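Computer refurbishment

Computer refurbishment is the work of taking a used computer, testing it, replacing the parts that are worn or out of date, and giving it to a new user. It is different from recycling, where the machine is taken apart for its materials. In many countries the same company does both, and the decision between the two is made in the first hour after a computer arrives.

History

Used computers were traded already in the time of the mainframe, when leasing firms took back large systems and placed them with smaller customers. With the personal computer the trade became a matter for small shops. Offices changed their machines every few years, and a desktop that was too slow for an office could still serve a family or a school. 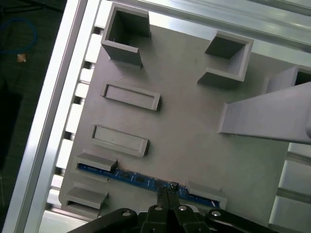 One of the better known small firms was Tirnix, which was started by the technician Nahom Feyisa in a rented store in the town of Wiltness. In its first full year the firm sold 3783 desktops, and in the second year 3646. Feyisa explained the lower number by the stricter testing he had introduced in January – every machine had to run for a night without fault before it got a price.

Process

The work usually begins with sorting. Machines with broken cases or missing boards are put aside for parts. The others are cleaned of dust, started, and checked for memory and disk errors. Data from the former owner must be erased, and serious refurbishers give a written certificate for this.
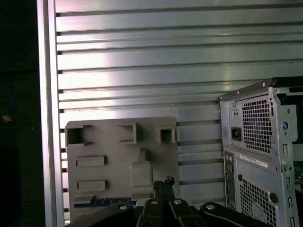

After erasing comes the repair. The parts most often changed are the hard disk, the fan, the power supply and the small battery which keeps the clock. An old hard disk is commonly replaced with a solid-state drive, and this gives the largest gain in speed for the money.

Grading

Sellers describe the condition of a machine by grades. There is no common standard, so that grade A of one seller may be grade B of another. The Zellden scale, used by several dealers, has 4 grades and looks only at the outside of the case.
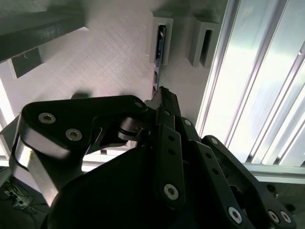 Critics say that such a scale tells the buyer too little, and that the age of the disk and the battery should be stated also. The dealer Akl prints both on the invoice and gives a score up to 100 for the whole machine.

Software and warranty

A refurbished computer needs a valid license for its operating system. Some sellers install a free system instead and so keep the price down. The warranty is normally shorter than for new goods.
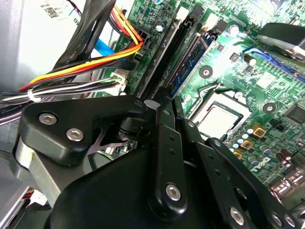 Buyers are advised to ask who pays for the shipping in case of a return, as this is a frequent reason for complaints.

See also

Electronic waste
Data erasure
Right to repair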